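# House rules for the card table task

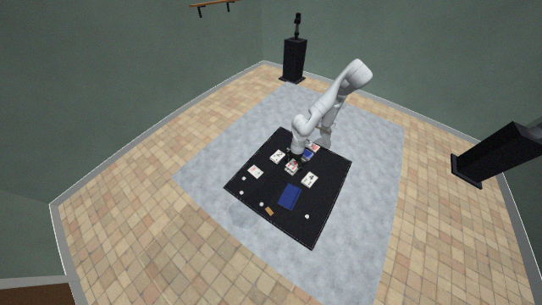
## Why I wrote them down

I have been running the card task in simulation since August. For most of that time the rules lived in my head, with a few in a text file called notes2. Then In-ho Geum asked if he could run the same task on his own machine and compare results, and within a day we had two sets of numbers that couldn't be compared at all. He was counting a card as picked when the fingers closed on it. I was counting it when it had been put down in the right place. Neither of us had said so.

So I spent part of the holidays writing the rules out properly. They are below, more or less as I sent them to In-ho, with some comments on the ones we argued over. They cover one arm, one mat, some playing cards and a few small objects, all simulated. I wouldn't hand them to anyone working with a real arm. The safety side of that is a different subject, with proper published standards, and you should read those instead of a blog.

## Setting up

The mat is the reference for everything. Positions are measured from the mat's own corners and never from the walls or the floor. I turn the mat so that it sits as a diamond from my usual viewpoint, and In-ho prefers his square on. With the old notes that would have mattered. Now it doesn't.

Cards start face up. They may overlap, and they may lie under the gripper at the start of a run. I used to reject any layout where the fingers began over a card, on the grounds that it gave the arm a head start. Halina Stępień read an early draft and pointed out that I was throwing away the awkward starts and keeping the easy ones. She was right, and I put them back in.

The small items stay on the mat, and they are there to be avoided. If the arm pushes one of them further than the width of a card, the run is marked as a disturbance, even when the card itself ends up where it should. The big blue box counts as an obstacle too. The arm may pass over it but may not touch it.

The room is decoration as far as the task is concerned. I have green walls, a tiled floor, a large rug and a couple of black pedestals in mine. The rule is that the room may be changed between batches but not during one, and the name of the room goes in the log. I broke this myself in the autumn by swapping the rug halfway through a batch, and I had to bin the lot.

## What counts as a run

A run begins with the first movement command and ends in one of these ways:

- the card is released inside its target area and stays there for 5 seconds
- the time limit is reached
- the arm touches the floor, the rug or its own base
- the simulator reports an error

The last one is the one people leave out. If the physics goes wrong and a card shoots off across the room, that isn't the arm's fault, but it still has to be written down. We log it as a simulator failure and keep it in the total. You can then report the results with and without those runs, and the reader can decide what to make of the gap.

Every layout gets 10 runs with different seeds. The seeds are fixed beforehand and saved in the same folder as the layout. No picking a fresh one after a bad result. I have been tempted more than once.

## What counts as a success

The card must be in the target area, face up, with all four corners on the mat. If two cards come up together, the run is a failure, even if the right card is on top and both land in the right place.

In-ho didn't like this. His view is that picking up two cards is a fault in the grip and should be scored separately from the placing. We settled on recording both: one column for the grip, one for the placement, and a third that is only a yes if the other two are. The third column is the one we quote.

Dragging a card is allowed for the last bit of a placement. Dragging it all the way from its start is not. I set the limit at the length of one card, which is arbitrary, but it is at least written down.

## Keeping the records

Each log line has the layout, the seed, the room, the version of the controller and the result. My controller is called Vivon and In-ho's is called Baek, so we also write down which one it was. Before that we had a shared folder in which both of us had saved a file named final.

I went back over my old logs with the new rules in hand. There were 1,103 runs in them. About 600 had enough detail to be scored again. The rest only say "ok" or "bad", and I have no way of knowing what I meant by "ok" at the time. They are in an archive folder now and I don't quote them.

The rescored runs came out worse than I had been claiming. Most of the drop is from two-card picks, and a smaller part is from small items being knocked out of place. I have corrected the figures in my earlier posts and left the old ones visible with a line through them.

## Changing the rules

Rules can change, but only between batches, and the file gets a new version number each time. If a change would alter any earlier result, the earlier runs are scored again or dropped from the comparison. A note at the bottom says who asked for the change. So far the names there are mine, In-ho's and, for the awkward starts, Halina's.

I'm still unsure about two points. One is lighting. I keep it the same for every batch, which makes the runs easy to compare but tells me very little about how the arm would cope in a dimmer room. The other is the time limit. At present it is generous, and a slow, careful run scores the same as a quick one. Halina thinks the time should be recorded without affecting the score, and that will probably go into the next version once I've checked that the clock in the simulator behaves itself when the machine is busy.

If you run something similar and define a pick differently, I'd like to hear how you word it. The comments are open.

*6 January 2021*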